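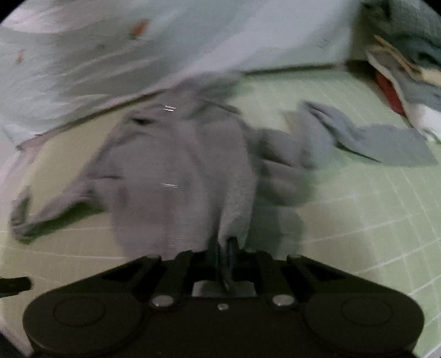
Does it matter how you fold a towel? Less than the people selling folding boards would like you to think, though a towel left in a heap takes up more shelf than a flat one, and I'll give them that much.

## Towels, February

I came to this page as a doubter. Baiba Sproģis talked me into it after she read a laundry column that promised "hotel shelves in one weekend." I have stayed in hotels. The shelves were fine. I never once lay awake wanting them at home.

Still, I said I'd try the methods before complaining about them, and the gallery opens with the stage every method starts from and most columns skip: gray terry in a crumple, on a light green cutting mat, with one fold pinched up and the creases running out from it. The advice at this point is to "find a corner." Fine advice. Corners on a bunched towel are not easy to find, and plain gray gives you no pattern to go by.

A few notes for anyone comparing methods:

**The pinch and lift.** You take hold of any bit of the towel and raise it, and the rest is supposed to hang down and sort itself out. Panagiotis Gkikas swears by this. My own results were mixed. Grab near the middle and you get a peak with a lot of cloth bunched under it, and you're no closer to an edge than you were before.

**The mat.** A cutting mat is meant for cutting. People like one under a towel for the color contrast, and I can see the sense in that with gray on green. I don't see the sense in buying one for the job. A bare table did just as well for me.

**The thirds fold.** Long sides in, then in half, then in half again. It's the one I ended up keeping, mostly out of laziness. It hides a frayed edge, and it's no slower than what I did before.

**The roll.** Popular, pretty, and it came undone on me whenever I pulled out the one underneath. Baiba says I roll too loosely. She may be right, but I'm not going to practice.

**The folding board.** Tenero makes one, and so does Bianchini, and I borrowed the Tenero. It took me 40 seconds a towel. By hand I was at almost 47, and I wasn't hurrying. Draw your own conclusions about what seven seconds is worth to you, and where you'd keep the board.

One claim I couldn't test at all is that folded towels last longer. I've seen it repeated all over the place and never with anything behind it. If you have a source that isn't somebody's shop page, send it over and I'll add it under the picture.

Comments are open. Please don't write in about ironing them.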